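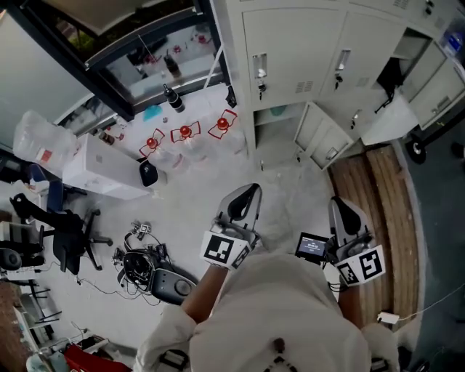

dallidden_dan wrote:
Window wall is the wrong place for bottles, sorry. I'd move the whole lot before you spend a dime on organizers. Mine sat in the sun two summers and the labels went white.

folasade_o wrote:
ok but where. It's the only wall the table fits on. Shelving rack is full and the other side is the door. Everything that isn't work stuff ends up on that table — water, bottles, cloths, boxes. Then the cables end up on the floor bc the table is full. That's the actual problem I'm posting about, floor cables. I roll over them with the chair constantly.

mopbucket382 wrote:
Two problems then. Fix the floor first. Cables on bare concrete get gritty and the grit gets in the plugs. Hooks on the end of the rack, one loop per hook, done.

folasade_o wrote:
tried hooks. Adhesive ones. Fell off in January, room gets cold overnight.

mopbucket382 wrote:
S hooks. On the metal rack. No glue. Couple bucks at any hardware store

pretzel_logic wrote:
Or the blue bin under the table? What's in it? If the answer is "don't know" theres your cable home.

folasade_o wrote:
...packing paper mostly. And a Lular power strip I thought I lost.

pretzel_logic wrote:
lol. Dump the paper, cables in the bin, bin on the side you DON'T roll to. 10 minute job.

dallidden_dan wrote:
Disagree on the bin. A bin of cables is a knot with a lid. You pull one you get all of them. Bins are fine if each one is tied first and she has already said she won't tie them (other thread).

folasade_o wrote:
I said I won't tie them EVERY TIME. Different thing

hattie_b wrote:
Velcro straps, the kind that stay on the cable. I got the Jelleo ones, 12 in a bag, leave one on each cord for good. You wrap it because the strap is right there in your hand. With the zip ties I just never bothered, had to go find the scissors.

dallidden_dan wrote:
Velcro I'll allow.

mopbucket382 wrote:
back to the table for a sec. white tops look messy with 3 things on them, ask me how I know. Get a tray. One tray, bottles go on the tray, if it doesnt fit on the tray it goes somewhere else. Also you can lift the whole thing when you wipe down

hattie_b wrote:
+1 tray. And the big water jug goes at the end by itself, away from anything with a plug. We had one leak slow overnight at my old place, went through a box and along the baseboard and we only found it by the smell.

folasade_o wrote:
Jug is already at the end but there's a box right next to it. Moving the box now, thanks for the fear

pretzel_logic wrote:
Trays are a scam imo. You just get a messy tray. Put a shelf over the window.

dallidden_dan wrote:
Over a window that size? Into what, the frame? No. Don't drill a window frame on a rental.

folasade_o wrote:
it's a rental yeah. No drilling anywhere, lease is very clear, my landlord is the Pană building people and they check.

pretzel_logic wrote:
fine. tension pole shelf. No holes

mopbucket382 wrote:
Those hold up to 6 pounds if your lucky. One big bottle and it slides down the wall at 3am. Had it happen

pretzel_logic wrote:
You had a cheap one.

hattie_b wrote:
Can we not do the pole shelf fight again. She asked about cables.

folasade_o wrote:
Update 2023-01-30, went with S hooks on the rack + the straps. Floor clear on the chair side, still a pile in the middle but that's stuff I'm in the middle of so it doesn't count. Tray is an old baking sheet, ugly, works. Bottles are still at the window, I know Dan. Taped some paper up on the sunny half for now. Bin is empty and I've got no idea what to put in it

dallidden_dan wrote:
The bottles.

pretzel_logic wrote:
pile in the middle counts

folasade_o wrote:
it does not count. Anyone know if the straps come in a longer size? the thick cord only goes around once and pops off

hattie_b wrote:
Yes, same brand, the long ones are sold separate. Or just join 2 of the short ones end to end, that's what I do on the extension cord.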